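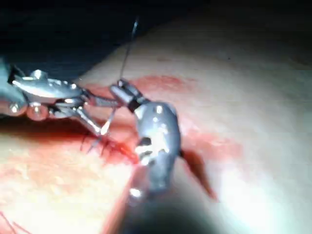

Session 6: The Operating Room as an Automated Workplace

Reading before class: the Pludport hospital case, parts 1 to 3. Bring your job chart from last time.

1. The task

Suturing is a good task to start with. Two jointed steel instruments meet over an incision, with the thread running up from the jaws of one of them. Short black ends from earlier stitches stand along the cut. In the Pludport case the surgeon does this work from a console several steps away from the table. The instruments follow the surgeon's hands. No stitch is placed on its own, so for this course we class the system as remote-controlled, with some automatic functions (tremor filtering, motion scaling).

2. What changed for the staff

Surgeon: sits down, works through a viewer, and no longer sees the rest of the room. Most of what the surgeon knows about the patient's position now comes by voice.

Bedside assistant: changes instruments, handles suction, watches for arms touching each other. At Pludport this job used to go to whoever was free. It now has its own training and its own line on the schedule.

Scrub nurse: counts and passes fewer hand tools, but has to know the order of draping and docking. Setup time went up in the first months and came down by October.

Resident: this is the disputed one. In open surgery the resident held tissue and tied knots. With one console, the resident mostly watches. Stestlow bought a second console for this reason. Flirkau did not, and moved practice to a simulator instead.

3. Terms

Task shift: the work moves to another person.
Task loss: the work is no longer done by anyone.
Hidden work: new work that is not in any job description. Cable handling and restarting after a fault are both in the case.

4. For your groups

Mark each row of your job chart as shift, loss or hidden. Pick one row where you disagree and write up both sides, 300 words at most. Use the Mihăilă grid from the course page. Hand it in before session 7.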